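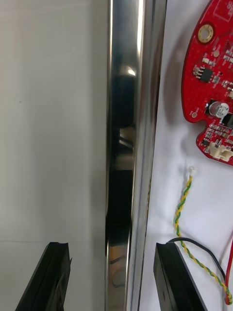

Visit report: Lendum open day, Konthorpe, gripper and camera comparison

Lendum opened its Konthorpe shop on a Sunday for integrators and a few end users. The notes cover the bench kitting cell only. The conveyor demonstrations in the front hall were skipped for lack of time.

The cell

Two arms work from opposite sides of a white table. Yellow bins at the left hold solenoids and round red circuit boards, and the bins at the right hold wire harnesses. A kit is one of each part, placed on white paper in a stainless steel tray between the bins. Lendum builds the cell with either of two parallel grippers, the Stoltevier or the Ramasamy. Both can be had with a wrist camera, and a fixed camera covers the table in either case.

We were given 60 picks per gripper, 20 for each part type, with the same finger blanks on both. Visitors could change grip force and approach speed but not the pick poses.

Solenoids

These were the easiest parts to hold and the hardest to pick cleanly. The coil body gives two flat sides, but the leads catch on neighboring parts, and a plunger under another part's frame will lift it. The Stoltevier at its default force dropped one part, which had been picked by the frame edge. The Ramasamy dropped none and closes more slowly, adding to the cycle on every pick. 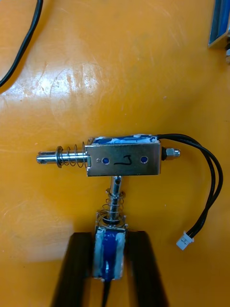
Wrist camera view: one solenoid held by the coil body, a second lying across the end of its plunger.

Polished frames reflect whatever is under them. On the glossy orange surface the frames pick up the surface color, and glare covers part of the background. Lendum lowered the exposure by hand for this material. Automatic exposure is available in the controller menu but was left off all afternoon.

Circuit boards

The round boards have parts close to the edge, so the usable grip area is small. The staff recommend an edge grip with the board hanging from the fingers, then a short lowering move to the tray. Both grippers managed this at reduced force. At full force the Stoltevier tilted the board at the moment of closing.
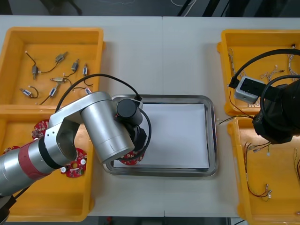 Release was the weaker half of the operation. The lower rim of the board touches the paper first and the fingers then open, so the final position shifts a little each time. For a loose kit this is acceptable. For anything placed into a fixture it would need a nest or a second regrasp.

Harnesses

Neither gripper did well on picks from a tangled bin. Laying the harnesses out lengthwise beforehand raised the result to 17 of 20 with the Ramasamy and 15 of 20 with the Stoltevier. Most of the misses brought up two harnesses.
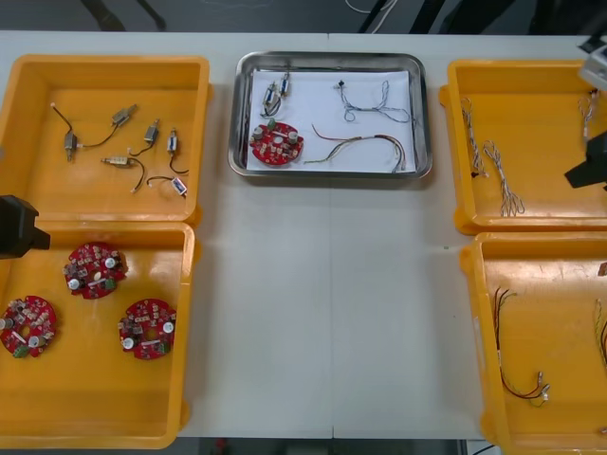
The fixed camera gives the better pick point for wires, while the wrist camera is more useful in the last stretch of the approach, when the arm blocks the table view. The controller switches between them at a set height. We asked for a blended mode; Lendum has one in test.

Figures supplied by Lendum

Finger pads are changed after 1000 cycles. The wrist camera and its cable add 285 grams to either gripper. We did not check either value.

Open points

Price of the spare finger set for the Ramasamy. Cable routing at the wrist, where the loop is long enough to reach into a bin. A repeat of the harness test with our own parts, which Lendum will run if we send a box to Konthorpe in August.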